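Home | Features | Workshop | Letters | Subscribe

The drawer of dead things

Every household in Altport seems to have one. Ours held a doorbell, two radios and a baby monitor whose baby is now doing her A-levels. I had always meant to mend them. Last October I carried the lot to Anju Goel, who runs a Thursday repair class above the old Imano shoe shop and charges five pounds, biscuits extra.

Her first lesson is to clear the table. Her second is to clear it again, as you will have put your tea on it.

"People arrive wanting to solder," she says. "Most of them need to find the screw under the sticker."

I found mine after 10 minutes. The powered screwdriver, which I had taken for a lazy person's tool, had the back off the doorbell before I'd finished being rude about it. Then a bit of plastic shot out and went under Ermanno Carbone's chair. He handed it back with the look of a man who has seen up to seven of these in an evening.
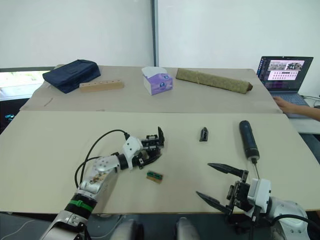
Small parts are where the marriage between you and the object breaks down. A clip has one correct position and several very convincing wrong ones. Circuit boards should be held by the edges, and put down somewhere you will still recognise later. Ermanno draws round his on paper. I trusted my memory, and the doorbell now has a part left over.

It does ring, mostly when nobody is there. I have started on the radios.

Related
Nuanchan Thammasiri on darning badly
In praise of the odd-job tin
What to do with a kettle from 2000

Contact us | Copyright Bashir Magazines | Back to top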